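The Long Way to Teach an Arm to Push

Siltis rents half a floor in Wallcombe, and on the morning I visited in June, most of the people on it were moving toy blocks. A person holds a controller, an arm with a plain rod on the end follows along, and a computer records every nudge. When a run is over, someone types a sentence saying what was done. Then they do it again.

By the time I arrived the team had 1,119 of these runs. The target is 2,000. After that, the company says, its model, called Bimis, should be able to hear a new instruction and carry it out.

I have heard versions of this promise before, usually with better coffee.

Gudrun Sandberg runs the collection work and doesn't oversell it. She showed me the instruction sheet, where a typical line reads "put the cool colors on one side and the warm colors on the other." It sounds easy until you try it with a stick. I did, and pushed a star clean off the board twice.

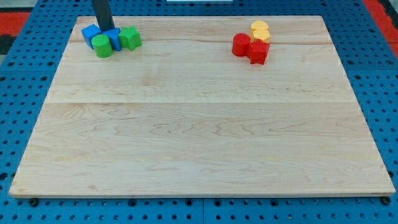

Blue and green to the left, red and yellow to the right: a sorting task on the maple board at Siltis.

My trouble is with what the pile of runs is supposed to prove. The blocks are the same from one run to the next. So is the board. Darragh Flanagan, who trains the model, told me that variety comes from the starting layouts and from the wording. Fine, but a kitchen counter has more going on than that, and kitchens are what the investors' slides are full of.

I asked what happens with a block the model hasn't met. "It gets worse," Flanagan said. How much worse? They plan to measure that after the next 3 rounds of training.

Sigita Dzene, who has logged more runs than anyone else in the room, had a different complaint. Two operators will describe the same push in different words, and one of them will be sloppy. She spends her afternoons fixing sentences. I suspect her corrections matter more than the last few hundred runs will, though no one has budgeted for them that way.

Sandberg expects to reach the target by the end of summer. I've asked to come back then, with a block of my own.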